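Amnesty month at Ruddock

The knife amnesty at Ruddock police station ran for the whole of April, and I handed in two old sheath knives that had been my uncle's. You put them in the bin by the front desk, and they don't ask your name.

Sergeant Elis Harries told me they had 289 blades by the end, and 60 of those came in on the last afternoon. Nine were swords. Last time it was mostly kitchen knives.

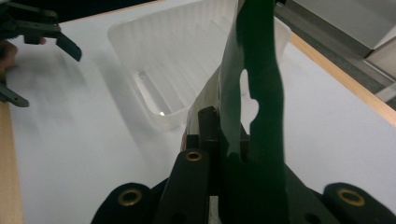 Dark green and glossy, held upright in the gripper.

Sioned Jarman wrote to the paper saying the people who carry knives don't hand them in. She may be right. I still think two fewer in my shed is fine by me.

The bin at Flinville stays out until the summer. If you're taking something down, wrap it in cardboard and tape it up, and go straight there.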